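Home | Products | Floor care | Guides | Spares | Contact

We use cookies to keep this site working and to see which guides get read. Accept all | Settings

Backlund stone floor kit: set-up and use guide
Posted in August by the Damamano workshop desk

Section 3. Cleaning and looking after crazy-paved marble

Read section 2 first if the floor was laid in the last 30 days. New grout needs leaving alone. No washing, no sealer, no rugs.

This section covers irregular slab marble floors, the broken-piece kind with light grout. Square tiles are in section 4, much the same but less fiddly. Outdoor paving not covered at all.

You need:
- soft broom or the Brikus dust mop, head clean
- two buckets
- neutral stone cleaner (Estero or similar, must say pH neutral)
- flat microfibre mop, plus one spare dry pad
- old soft toothbrush for the grout
- clean white cloths. Not coloured, the dye can come out.

CAUTION — No vinegar, lemon, limescale remover or bathroom spray. Acid eats the polish and leaves a dull mark, which no amount of cleaning will shift. Same goes for cream cleaners and anything gritty.

3.1 Clear the floor

1. Lift chairs, small tables, lamps, plant pots. Lift, don't drag.
2. Anything too heavy to lift — get a second person, or clean up to it and do the rest next time.
3. Shake mats outside.
4. Sweep from the far wall to the door. Short strokes. Go along the joints as well as across, crumbs sit in them.
5. Go over again with the dry dust mop. Dont skip this, one bit of grit under a wet mop will scratch.

Note: crazy paving has joints going every which way, so there's no straight line to follow. Work in patches the size of a doormat and overlap a bit.

3.2 Check feet and end caps

Do this before anything goes back down. Bare metal on polished marble is the commonest cause of scratches we get asked about.

6. Turn each item over or tip it and look at the bottom.
7. Rubber caps: press with a thumb. Should be springy. If hard, cracked or split, change it.
8. Wipe the cap with a damp white cloth. Grit gets bedded into rubber and then it's sandpaper.
9. Twist the cap gently. If it spins freely or comes off in your hand it's the wrong size. 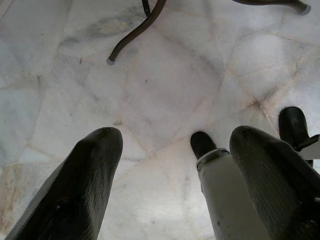
10. Felt pads: fine on chairs, but swap them when flat or dirty. Never leave wet felt standing on marble.
11. Metal glides: fit a cap over them or use a mat.

Caution: black rubber can mark pale stone if left in one spot for months. Shift things a little every few weeks. If you see a grey ring, see 3.5.

Spare caps are part no. 1114, sold in bags. Measure the outside of the leg, not the inside of the old cap, it will have stretched.

3.3 Wash

12. Fill bucket one with 5 litres of lukewarm water, add cleaner as per the bottle. More is not better, too much leaves a film.
13. Bucket two, plain water, for rinsing the mop.
14. Wring the mop hard. Damp, no puddles.
15. Mop one patch, rinse, wring, next patch.
16. Change the plain water when it goes grey. On a big kitchen floor almost 30 litres all told is normal.
17. Buff with the dry pad straight after. Water left to dry by itself leaves spots.

3.4 Grout

18. Toothbrush, same mix as the floor. Light pressure.
19. Brush along the joint, then blot with a white cloth.
20. Loose or missing grout: stop. Keep water out of the gap and get it repaired before the next wash.

3.5 Marks and stains

Grey rubber marks: neutral cleaner on a white cloth, leave one minute, rub softly. Repeat if needed.

Oil or butter: blot, then poultice from the kit, covered overnight. Brush off when dry.

Rusty patches: first work out if it's a stain or the stone itself. Many marbles have reddish or brown mottling in them naturally. Runs into the slab with no hard edge, probaly the stone, leave it be. A neat ring or an outline of a tin or foot — likely rust, call a stone firm. Don't use shop rust remover, see caution at the top.

Dull spot by the sink or cooker: usually acid. Needs repolishing, not a home job.

3.6 How often

Dust mop daily in kitchens and halls, elsewhere twice a week. Damp wash weekly. Cap check each season.
Sealer check once a year: drop of water on the stone, wait ten minutes, wipe. If it's left a dark patch, reseal as in section 5.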